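Skometti Hand-Guide Kit

Teach your arm by moving it

The Hand-Guide Kit lets you show a robot arm a job the way you'd show a new coworker. Take hold of the wrist, walk it through the pick, let go, and the arm has a recording it can learn from. If you'd like to keep your distance, pick up the Ursu remote handle and drive the same arm from across the room. Both ways write to the same file, so you can mix them as much as you like!

We built the first one in Pendton because we were tired of typing in waypoints. Liya Zeleke, who designed the handle, wanted something you could use with a cup of coffee in your other hand - and you can.

What's in the box

Wrist grip with record button
Ursu remote handle and charging dock
Skastum recording software, one seat
Adapter plate and screws
7 m cable

What it does

Records up to 2000 demonstrations per project before you need to archive. Trim, replay or throw out any of them with one click. Play a demonstration back at 30 percent speed to check it before the arm runs it in full. The handle passes small wrist turns through very smoothly, and this is the part people grin at when they try it.

Setting up a practice bin

Start with a shallow bin and clamp it to the table at the corners. Mark its place with tape so you can put it back after cleaning. Then fill it with odd things. A slipper, a tape dispenser, a small bottle on its side and a little toy figure will teach you more about your gripper than a tray of matching blocks.
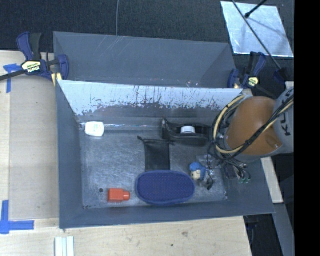
Soft, flat items take the most practice. Come in low, close slowly, and record several tries from different sides. Things lying against a wall or divider are worth a session of their own - it's a lovely moment when you find the angle that gets the fingers in behind them.

Ordering

The kit ships with the adapter plate for your arm, so please give us the model when you order. Spare grips and extra Skastum seats are sold separately. The October software update is already installed on all new kits.

Page updated 2024-02-10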